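Resmont pick-and-place trial: frequently asked questions
Last updated 16th August

What went wrong?

The arm was meant to lift a red tag and let go of it over a tray. On 13 of 1,032 runs in the simulator it reported "released" while the fingers were still closed. The run was then marked as a pass. We only found out when somebody replayed the logs in May.

Was that a fault in the gripper?

Mullura, who wrote the control software, say it was a timing error in the simulator. Perhaps. We have asked them twice why the same error never makes a good run look bad, and the reply so far is a link to the release notes.

Which part of the job is affected?

The moment when the fingers have the tag and the arm is over the plate. Every one of the bad runs went wrong there.

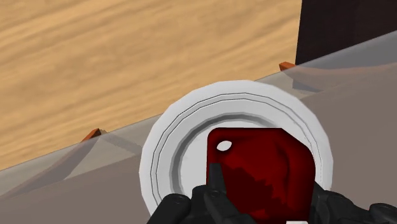
Simulator view: Resmont test group / Mullura

The red tag is between the black fingers, over the white plate. A still like this can't tell you whether the release signal has been sent, so please stop sending us stills as proof that a run was fine. We need the log.

Could it happen on a real arm?

Sinaga say no. They have tested the fix on 4 real arms, which is a start - but we would like to see more than 13 hours of running before anyone takes the guard down.

Is the new version safe to use?

Version 2 checks finger position as well as the signal. That should have been there from the first day. Until we have repeated the full set of runs ourselves, treat "released" as a claim and keep your hands out of the cell.

Does this apply to the Irora controller?

We don't know. Irora units use a different signal, and we have been told they are "not expected" to show the fault. No test results came with that statement. If you run one, keep your logs and send us any run where the arm moved off with the part still held.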